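ホーム｜製品一覧｜施工・納入ギャラリー｜保守部品｜お問い合わせ

引き出し式冷蔵ユニット 収納ギャラリー（10月更新）

休憩室・給湯室向けの引き出し式冷蔵ユニットについて、収納部まわりの資料をまとめた。対象は飲料の保管を主とする小規模な区画で、厨房用の大型機は含まない。本文の数値は当方の運用基準であり、機種ごとの仕様は各取扱説明書を優先する。

1. 設置条件

床面は水平とし、前後の傾きを調整脚で取る。引き出しを全開にした状態で、前方に300 mm以上の通路を残す。壁際に据える場合は、側面の放熱スペースをPisiaの据付要領に従って確保する。扉式の機種と並べるときは、扉の開く側に引き出しを置かない。

電源は単独回路を推奨する。延長コードの使用は不可。据付後は空の状態で運転し、庫内温度が安定してから収納を始める。

2. 温度管理

飲料区画の設定は6 ℃。夏季に開閉回数が増える場所では設定値を下げず、補充の時間帯を朝にずらして対応する。庫内温度が10 ℃を超えた状態が続く場合は、パッキンの密着と吸気側の詰まりを先に確認する。センサーはVultikの後付け品を使用している区画があり、表示部の電池は定期点検の際に交換する。

3. スライドレール

レールの清掃は乾拭きを基本とする。糖分を含む飲料がこぼれた場合のみ、固く絞った布で拭いたのち乾拭きで仕上げる。潤滑剤は食品機械用に限り、塗布量は薄く伸ばす程度にとどめる。

耐久の目安は開閉およそ3,000回。これを過ぎたユニットは、左右のレールの遊びを測定して記録する。片側だけに遊びが出ている場合は、荷重の偏りを疑う。Tveitの交換用レールは左右で部品番号が異なるため、発注時に確認すること。

4. 内部ビン

樹脂製の内部ビンは取り外して洗浄できる。食器洗浄機は使用しない。スリットに残った汚れは軟らかいブラシで落とし、水気を切ってから戻す。ビンの内側にシートや新聞紙を敷くと冷気の流れを妨げるため、敷物は使わない。

仕切り板はRarneoの汎用品を流用できるが、ビンの縁より高くなるものは引き出しの閉まりに干渉する。装着後に一度ゆっくり閉め、当たりがないことを確かめる。

5. 飲料ボトルと引き出し

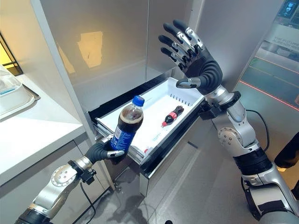 ステンレス外装の冷蔵または冷凍キャビネット、引き出しを開けた状態。枠は黒、左側に金属製スライドレール、内部は白い樹脂製ビンで、奥の壁に細いスリットが一列に並ぶ。ボトルは青いキャップのペプシ。

6. 収納上の注意

・炭酸飲料は冷凍設定の区画に入れない。
・ボトルを立てて入れる場合は、キャップ上端と上段の底との隙間を事前に測る。
・横置きはキャップの締まりを確認したものに限る。開栓済みのボトルは立てる。
・奥の通気スリットに容器を密着させない。
・ラベルは手前に向ける。補充時は古いものを前へ送り、新しいものを奥に入れる。
・重量のある容器はレールの左右に均等に振り分ける。

7. 点検記録

記録用紙には、庫内温度、レールの遊び、パッキンの状態、ビンの割れの有無を記入する。割れが見つかったビンは補修せず交換とし、交換した日付を用紙の備考欄に残す。

製品一覧へ｜保守部品へ｜ページ先頭へ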